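# Plomham garment listings

Product text for dresses, suits and outerwear, taken from the Plistasetti shop export. 2245 listings, one per row, 155 of them without a size chart.

Columns: title, body, fabric, care, size_range. Fabric is free text – expect "poly blend" and "polyester mix" side by side. Duplicate titles were merged in version 3.

Known gaps: petite sizes are missing before May. Hem length is given in inches only.
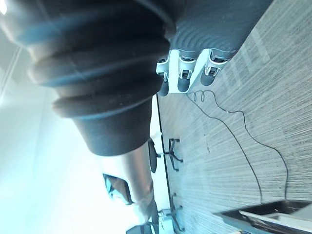
Tariq Bukhari notes that size_range still mixes US and UK numbers in the coat rows, and asks for a separate column. Open for version 4.

Contact: Noreen Jatoi, Plistasetti | Back to top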